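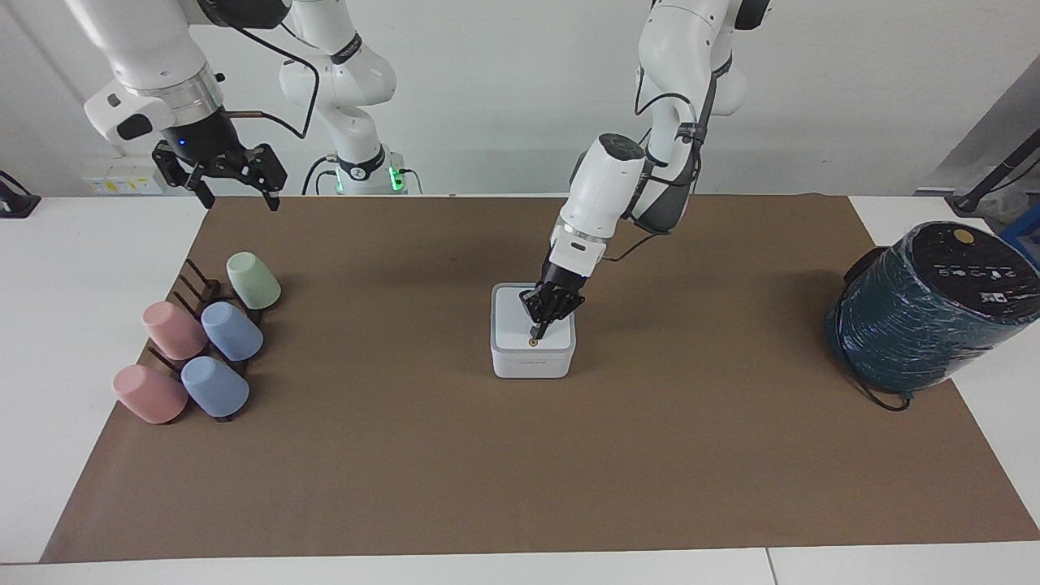
A finger of the robot's hand on the button of the white box, with the cup rack to the left. Open house at the Ruggiero workshop, November.

FOR IMMEDIATE RELEASE

Lulto Opens Its Doors, Lets the Public Watch a Robot Press a Button

Lulto, the robotics workshop on the second floor of the old Ruggiero building, held its first open house in November and drew 33 guests, which is 33 more than the company had at its last public event, a webinar. Visitors came to see Mevby, the two-armed tabletop system Lulto has been building for kitchens, labs and other places where small things need to be picked up, put down and occasionally poked.

Doors opened at 4 in the afternoon. Coffee was available from a machine operated entirely by people.

The program had been advertised as "a working demonstration," and Lulto would like to stress the word working. Guests hoping for backflips were directed to the internet. What they got was a sheet of brown paper on a white table, a wooden rack of plastic cups in green, blue and pink, and a small white box with a button on the lid. Mevby has a multi-fingered hand on one arm and a plain two-fingered gripper on the other, and the company had plenty to say about why.

The short version is that a gripper is good at holding things and bad at nearly everything else. It closes, it opens, and it goes home. A hand with fingers can hold things too, with more fuss, and can also point, press, tap and nudge. Lulto spent a long time trying to get by with two grippers before giving in. The hand costs more, takes longer to set up and complains more often in the error log. It is also the part everyone wants to shake.

Pressing a button sounds easy, and several guests said so within earshot of the engineers. The arm has to find the button, bring one finger down on it, keep the others out of the way, and push hard enough to matter without sending the box across the table. Getting that right took the team 28 versions of the same short motion. Version 11 is still talked about in the office, mainly by the person who had to buy a new box.

The cups were there for the second part of the program, on handling light, slippery objects stored upside down in a rack. Plastic cups are a favorite at Lulto because they are cheap, they bounce, and they taper, so a grip that looks fine at the rim may be no grip at all by the base. Anyone who has unloaded a dish rack half asleep knows the problem. The company's view is that a robot should be allowed to find it hard as well.

The demonstrations ran for 4 sessions, with a question period after each. The most popular question was whether Mevby can fold laundry. (No.) The second most popular was whether it will be able to fold laundry next year. (Also no, but said more gently.) A younger visitor asked if the robot gets bored. The engineers conferred and reported that they do, so it only seems fair to leave the matter open.

Guests also heard about Vurker, the software that plans Mevby's movements and keeps its two arms from running into each other. Vurker divides the tabletop into areas that each arm may enter, and makes one wait whenever the other has a claim on the same patch. It is a polite system. Early on it was too polite, and both arms would sit there offering each other the right of way until somebody went to lunch. The current release settles the question by giving priority to whichever arm asked first, a rule the company has since tried to adopt for the microwave.

"We wanted people to see it at the speed it goes," the company said in a statement. "Most robot videos are sped up. Ours would have been too, but we had invited everyone into the room."

Lulto reports that its test bench has now logged 700 hours of tabletop work, most of it on jobs that would strike any adult as chores. The log is kept by hand in a notebook. There is a plan to automate this.

A feedback form was handed out at the door. Suggestions included more chairs, less talk about calibration, and a name tag for the robot. The chairs have been ordered. The talk on calibration will be shortened by a third, over the objections of the one department that gave it.

A second open house is planned for the spring, with the same table and a longer list of tasks. Lids are under discussion. Places will be limited by the size of the room and, to a lesser degree, by the size of the elevator. Schools, small manufacturers and the simply curious are welcome to sign up through the Lulto front desk, which is staffed in the mornings.

About Lulto
Lulto designs two-armed robot systems for light tabletop work. Its products are the Mevby workstation and the Vurker motion planner. The company works out of the Ruggiero building, second floor, past the stairs, the door that sticks.

Press contact
Lulto Media Desk, Ruggiero building, second floor. Visits to the workshop by reporters can be arranged on request. Please allow extra time for the door.

###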